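Last updated: June 2021

Search this site Enter keyword Go

A morning at the Nilodmont bat workshop
June 2021, by Triin OzoliņšI've played club cricket since I was nine and had never once seen a bat being made, so when Nilodmont opened its doors for the day I was at the gate before the kettle was on. My sister Reet came too, mostly for the cake.

Tarmo Luik took us round. He's been shaping bats there since leaving school and talks about willow the way my dad talks about tomatoes (at length, and with real feeling). The clefts sit in the drying shed for months, stacked to the roof, and the smell in there is gorgeous! He let us knock on a few with a knuckle. Reet claimed she could hear the difference between a good one and a dud. I couldn't.

Then the pressing room, which was far louder than I'd expected, and on to the benches where the handles go in. They turned out 1,680 bats last year, all finished by hand, and I watched Laimutė Mägi take the shoulders off one with a drawknife in long, easy strokes while chatting about the Holzer League and who should be opening for Makico. I'd have lost a thumb.

We got two goes each in the net at the end, three balls a go. I picked a bat with a low middle and a thick handle, edged the first, missed the second and hit the third so sweetly that I've been thinking about it ever since. Reet hit all of hers, annoyingly.

The tea was good and the parking was dreadful. Go early, wear old shoes, and ask to see the repair shelf, where there's a bat from February's indoor final with its toe completely split.

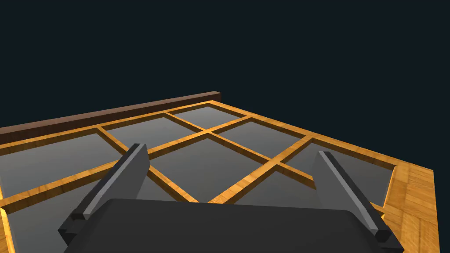
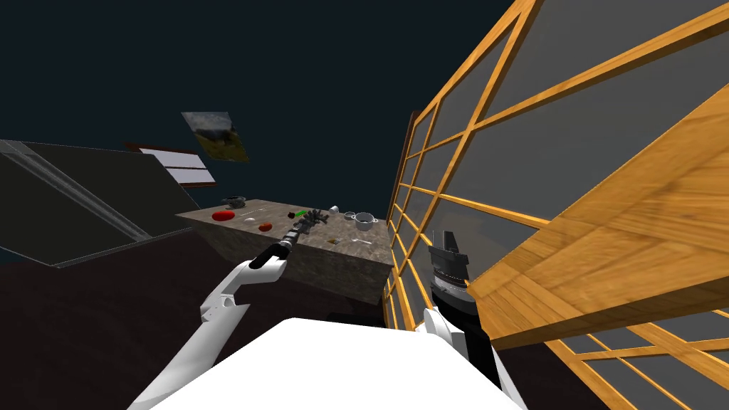 Do you need to knock in a new bat if the shop says it's been done already?

Tarmo's advice was to give it a few more hours with a mallet anyway, paying most attention to the edges and toe, then start with old balls in the nets before taking it into a match.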